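Office chair

An office chair, or desk chair, is a seat made for working at a desk or table. Most have a single central leg, a set of wheels at the bottom, and a seat that turns. I keep this page as part of my household furniture encyclopedia, and I get more mail over it than over beds and sofas put together, so it has grown a bit. If you came for kitchen stools, they have their own entry.

Name

People say office chair, desk chair, swivel chair, task chair and computer chair, and they mostly mean the same object. Strictly, a swivel chair is any chair that turns, so a piano stool or a barber's chair counts too. "Task chair" is a trade word for a plain model with a low or medium back (I've never heard a person say it at home). "Executive chair" means a high back, thick padding and, usually, a higher price.

History

Turning seats are older than offices. Revolving chairs were made for wealthy houses hundreds of years ago, and they look surprisingly modern if you ignore the carving! The office version took off in the 1800s, when railroads and growing businesses put a lot of clerks in front of a lot of paper. A clerk who could turn from the desk to the shelf without getting up saved time, and bosses liked that.

Early ones were wood and iron, with a big screw under the seat. You spun the seat to raise or lower it. My grandmother had one in her sewing room and we kids spun it until it came off the top, which is exactly what you'd expect from a screw. Gas cylinders took over from the screw during the later 1900s, and that's the little hiss you hear when you pull the lever.

Parts

The base is the star-shaped piece on the floor. Older chairs often had four legs to the star, and five became the standard since it's a good deal harder to tip over. Bases come in nylon, steel and aluminum. The casters plug into the ends of the legs, and on most chairs you can yank them out by hand with the chair upside down. 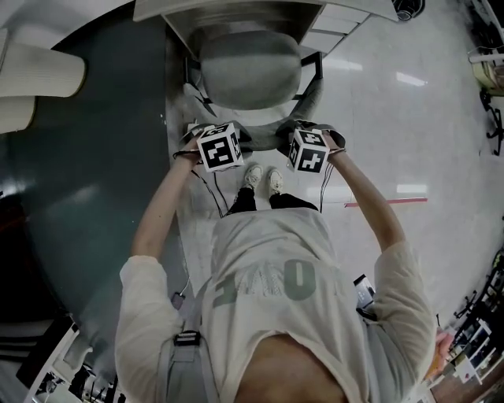
Casters come in two basic types, and this is the part I wish somebody had explained to me before I scratched up my bedroom. Hard casters are for carpet. Soft ones, with a rubbery tread, are for wood, tile and other bare floors. Put hard wheels on a wood floor and they'll slide around and leave marks; put soft wheels on deep carpet and you'll feel like you're pushing a shopping cart through sand. Hair winds itself around the axles of both kinds. I clean mine with a seam ripper every November, when I'm doing the radiators anyway.

The cylinder is the column between the base and the seat. It holds gas under pressure, and when it gets old the chair starts sinking while you sit on it. You can replace one at home with a rubber mallet, some patience and a pipe wrench. Please don't try to open one up.

Above that is the tilt mechanism, a flat metal box with the levers and the tension knob. The knob sets how hard you have to push to lean back. Plenty of people own a chair for years without ever turning it (I was one of them, and I thought my chair was just stiff).

Materials

Seats are foam over a plywood or plastic pan, covered in fabric, mesh, vinyl or leather. Mesh is cooler in summer. Fabric wears well but holds crumbs and coffee. The cheaper bonded leather tends to peel, and once it starts you'll be finding flakes in your socks. Black and gray are the usual colors, mainly for hiding dirt.

Models I've owned

My first real one was a Dumel, bought used with 2 missing casters, and it's still in the basement. The Gorkov that came after it had a lovely back and terrible armrests, too wide for anyone my size. I now sit in a Fahy, which squeaks when I lean left. I oil it and the squeak moves. The Kosar showroom model I tried last year was the most comfortable of the lot, but I wasn't going to pay that for a chair.

Adjusting the height

Sit all the way back with your feet flat on the floor. Your knees should be bent at close to a right angle, and your elbows should be level with the desktop. If the desk is too high and can't be lowered, raise the chair and put something solid under your feet. Armrests that bang into the desk can usually be unscrewed and left off, and I like mine better without them.

See also: Bar stool; Drafting chair; Footrest; Rocking chair; Piano stool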